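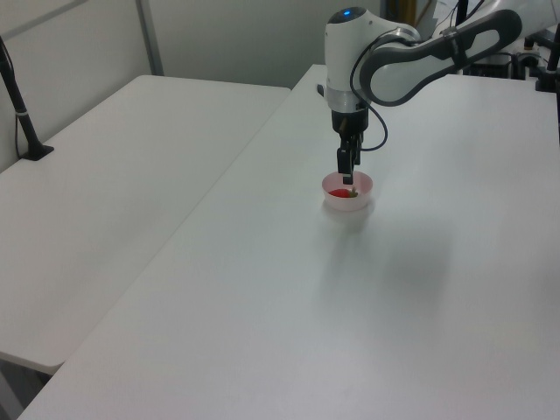
September, evening

Spent an hour after tea on the strawberry notes. The pink bowl is the right one for a single berry: shallow, round, pale at the rim, and small enough to go back in the cupboard without shifting anything else. I have stopped using the deep mixing bowl for fruit. Berries at the bottom of it bruise under the weight of the rest.

Weighed the last punnet from the Quintela stall before washing. 13 berries, 2 of them soft at the shoulder, both set aside for jam. The Jirkatano plants are still giving a few each morning but the fruit is smaller than in July and the flavour is thin. I put that down to the nights. 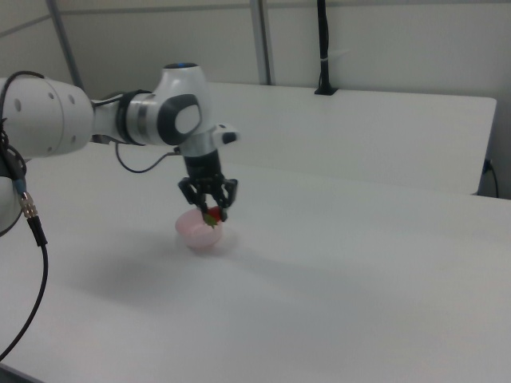
Leaves stay on until the moment of eating. A hulled berry leaks from the cut and goes dull by the next day, whereas one with the green top left alone keeps two days in the fridge, three if it was picked dry. Washing is the same: cold water, briefly, and only what will be eaten at that sitting.

A white table is good for sorting because any juice shows at once. Wipe with plain water first, then soap. Juice left overnight on a pale surface needs bicarbonate and patience.

Jam sugar is low. The Carkura bag has enough for one small batch, so the soft ones go in the freezer until there are more. Must also descale the kettle and find the lid for the middle-sized jar.

Bed at half past ten. Window open, no wind.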